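Small boxes and cartons in plastic trays - how to stop them from leaning and falling?

Posted in Home Storage, Shelves and Drawers

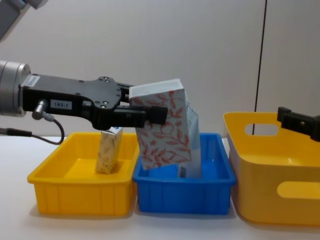

I have started to sort the small things of my household into open plastic trays, one color for each kind. Blue is for paper things and cartons: tissues, tea filters, bandages. Yellow is for everything that has no group yet. It works well for flat things. The trouble is the cartons which are tall and narrow. When I pull the tray from the shelf they lean on the tissue box, and then the tissue box leans too, and after a few days all is lying on its side and I cannot read what is what.

The trays have walls that are not very high, so the walls do not hold a tall carton. I do not want to buy trays with a lid, because my mother uses this shelf also and lids are hard for her hands. I would also like that the tissue box can be taken out with one hand and put back with one hand.

Is it better to lay the tall cartons down? Or is there some divider which is cheap and does not slide? I tried a piece of cardboard in September but it became soft, I think from the damp air, our storage room is next to the bathroom.

Thank you in advance for every advice.

Posted by Vorolham

Hivent

Hello. I had the same trouble with medicine cartons and I will write what I did.

First, look at the order inside the tray. The heaviest and widest box must go to the back, against the wall of the tray, and the tall narrow ones must stand between it and the next wide thing. If the tissue box is in front and the tall carton is behind with free space on its other side, then it will always lean to the free space. A tray should be almost full, but you must still be able to put two fingers between the boxes. If it is only half full, take a smaller tray.

Second, the divider. Cardboard is not good in damp air, this you saw already. I cut a divider from the lid of an old ice cream box. Make it a little longer than the inside of the tray, so that it bends and presses on both walls. Mine has not moved since I put it in. If your tray has a smooth bottom you can put a piece of rubber shelf mat under everything. I bought a roll of 500 cm and used it for the whole kitchen, and there is still more than enough left.

For the tissue box I would leave one side free so the hand can go around it. With a soft box do not press in the middle, it gets a dent and then the tissues come out badly. Hold it near the top edge, where the carton is stiffer.

If the cartons are closed well, you can also lay them down in 2 layers, but then your mother must lift the upper ones to get the lower ones. I would not do it on a shelf which is used every day.

Iron

just lay them down. or throw away the cartons and keep only what is inside, the cartons are mostly air anyway

Shih

I agree with Hivent about the full tray, but I have a different opinion on the order. In our house the tissue box does not live in the tray at all. It is used many times a day, and each time somebody takes it out the neighbors fall. We put it beside the tray, on the shelf, and the tray became calm.

About throwing away the cartons: please be careful if there is medicine or bandages inside. The date is often only on the carton. For tea filters it does not matter.

One small thing more. If you write the name of the thing on the top face of each carton with a thick pen, you can read it from above also when the tray is low on the shelf. On shiny cartons the ink can come off on the fingers, there I use paper tape and write on the tape.

Vorolham

Thank you all. I will try the plastic divider first, I have an old lid in the kitchen. The idea to take the tissue box out of the tray is also good, but our shelf is narrow and I must measure it. The tape I have already.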